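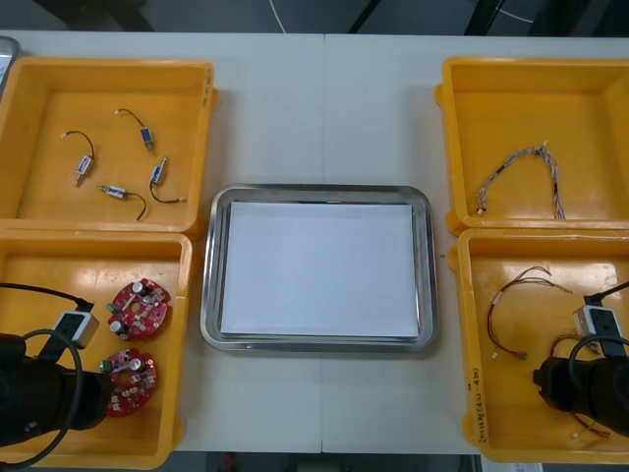 Red boards on the left, harnesses on the right, tray in the middle.

November, and the club has a new task. Two arms have to move a round circuit board and its wiring from the yellow bins into a steel tray lined with paper. A bored child could do it. We are up to attempt 3769 (Ding keeps the log, and Ding does not round).

The board is the easy part. It is flat and stiff and stays where you put it, which is more than I can say for most of our members.
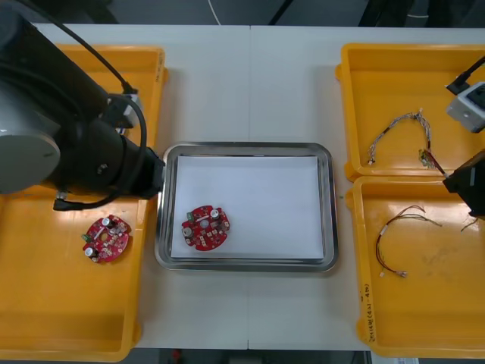

Wire is another matter. A harness has opinions. You plan a grasp for the shape it had a second ago, and by then it has sagged into some other shape with the connector facing Mirklow. Edmund Stępień wanted to tape everything flat and was voted down, 2 in favor - he voted twice.

My own contribution was 40 lines of code to slow the approach near the bins. I have since deleted 20 of them and I can't tell the difference.

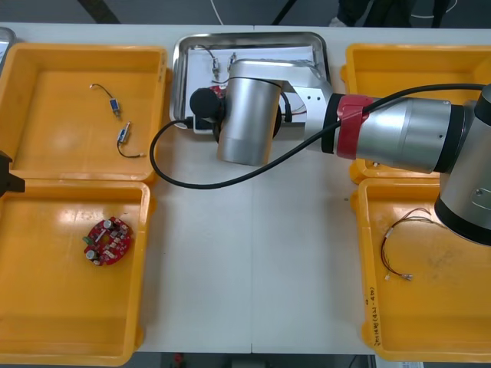 What's left before Nonska

Fix the wrist offset on the right arm. Relabel the bins. Get Wandora to answer an email about spare connectors, a task I would gladly hand to a robot.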